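Zwischenbericht an die El-Sherbiny-Stiftung
Vorhaben: Zeugenbegleitung Onora am Amtsgericht Prungate
Stand: 31. Oktober 2025

1. Gegenstand der Förderung

Die Stiftung fördert die Begleitung von Zeuginnen und Zeugen in Strafverfahren vor dem Amtsgericht Prungate. Das Angebot umfasst die Vorbereitung auf die Hauptverhandlung, die Anwesenheit am Verhandlungstag sowie ein Nachgespräch. Rechtsberatung wird nicht geleistet, über den Inhalt der Aussage wird mit den Begleiteten nicht gesprochen. Der vorliegende Bericht schließt an den Antrag vom Januar an und folgt der dort vereinbarten Gliederung.

2. Stand der Umsetzung

Im Berichtszeitraum wurden 42 Personen begleitet. In der Mehrzahl handelte es sich um Verfahren wegen Körperverletzung und wegen Nachstellung, daneben um Wohnungseinbruch. Die Zuweisung erfolgte überwiegend durch die Polizeiinspektion und die Geschäftsstellen, in geringerem Umfang durch Anwaltskanzleien. Sechs der begleiteten Personen wurden unter Hinzuziehung von Sprachmittlung vorbereitet.

Die Zusammenarbeit mit der Wachtmeisterei ist eingespielt. Ungelöst ist weiterhin die Frage des getrennten Wartens. Das vorgesehene Zimmer im Erdgeschoss wird an Sitzungstagen des Familiengerichts anderweitig belegt, sodass Zeugen und Angeklagte zeitweise auf demselben Flur warten.
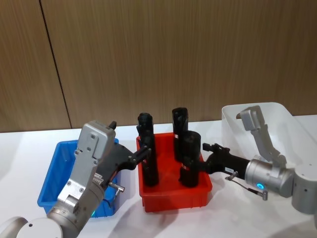 Ghizlane Tawfik gibt hierzu zu bedenken, dass die Wartezeit von vielen Betroffenen als belastender geschildert werde als die Vernehmung selbst. Eine feste Raumzusage sei deshalb vordringlich und solle vor jeder Ausweitung des Angebots auf weitere Gerichte erreicht werden. Die Projektleitung schließt sich dieser Einschätzung an und hat die Gerichtsverwaltung schriftlich um eine verbindliche Regelung gebeten. Eine Antwort steht aus.

3. Personal und Fortbildung

Zwei Teilzeitstellen sind besetzt. Die Einarbeitung umfasste Hospitationen in öffentlichen Hauptverhandlungen, eine Einführung in den Ablauf des Strafverfahrens und eine Schulung zum Umgang mit traumatisierten Personen. Die Supervision findet extern statt und wird in der Kostenaufstellung gesondert ausgewiesen.
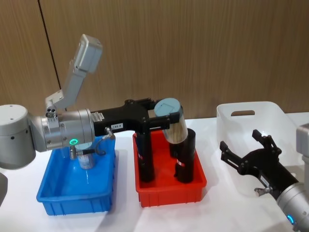
Onora e. V. - Fachbereich Zeugenbegleitung und Opferhilfe

4. Abweichungen vom Antrag

Die Außensprechstunde in Clunance konnte nicht wie geplant beginnen. Der Mietvertrag für die dortigen Räume kam erst nach der Sommerpause zustande, die Sprechstunde wird nun im Januar aufgenommen. Die hierfür nicht verbrauchten Sachmittel sollen - vorbehaltlich der Zustimmung der Stiftung - in das kommende Haushaltsjahr übertragen werden.

Das mehrsprachige Merkblatt zur Ladung liegt im Entwurf vor. Zwei Sprachfassungen befinden sich noch in der juristischen Durchsicht. Verzögert hat sich dies durch Rückfragen zur Darstellung des Zeugnisverweigerungsrechts.
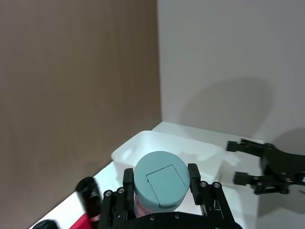 Behälter mit blassem blaugrünem Deckel zwischen den Greiferfingern

5. Weiteres Vorgehen

Vorrang haben die Raumfrage in Prungate und die Eröffnung in Clunance. Die Rückmeldebögen werden im Anschluss anonymisiert ausgewertet und mit dem Sachbericht vorgelegt. Der zahlenmäßige Nachweis geht der Stiftung gesondert zu. Um Mitteilung zur beantragten Mittelübertragung wird gebeten.

Für die Projektleitung
Ehab Fawzy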